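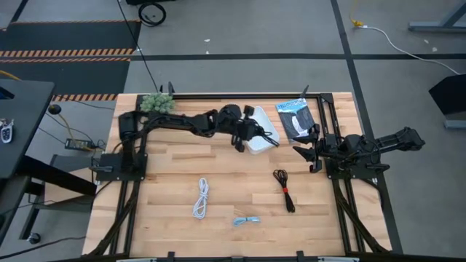

What does the parking change on Brotau Street cost the town?
The striping and signs come to $3,726, paid from the street fund.

Minutes, Aug 5, 2019

Stamatia Lazaridis called the meeting to order. Minutes of the last meeting approved with one spelling fix (Andreadis Lane).

Street parking: Estov bid $3,726, Prevard did not bid. Moved and seconded to accept Estov. Passed, 2 opposed.

Storm drain at Andreadis Lane: still backing up. Repair limit set at $3,000. Passed.

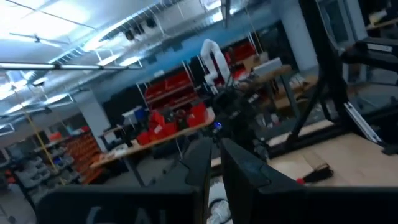
White cloth, seen from above.

Leaf pickup: starts in October, same routes as last year. Bags left over from spring, 1,162. A resident asked for a second pickup on the hill. Tabled.

Adjourned.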